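# Looking after the cell at Rommont

Yaa Owusu has maintained the scissors cell in the Rommont workshop of Hurener since October. When I asked what she does first in the morning, she did not speak about software.

"I clean the fingers," she said. "A cloth, a little alcohol, and then I look at the tips from the side. If one tip is bent, the grip on a handle is never good."

After the fingers she checks the screws of the camera bracket and moves each wrist slowly through its full turn, to see that the cables do not pull. Last week she replaced one cable which had become stiff near the elbow. The work took 70 minutes, and most of this was finding the correct plug.

Her log for the cell has 831 lines. Yuzuki Oshima, who wrote the grasping program, reads it every evening. "Yaa writes when a grip feels late," Oshima told me. "I can't see this in my numbers. She hears it."

The two do not agree about everything. Oshima would like to calibrate the cameras each day, while Owusu prefers to do it only after a bracket has been touched. For now they follow Owusu's way.

I asked which objects give her the most trouble. "Kitchen shears," she answered. "They are heavy, and the two loops are not the same. For this we had to open the fingers wider and begin again with the settings."
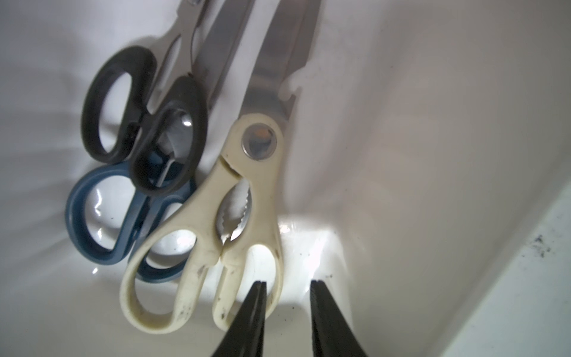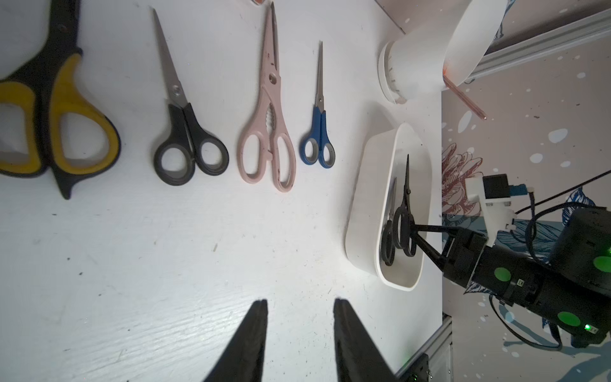
*Scissors and kitchen shears with the gripper fingers at the Rommont cell.*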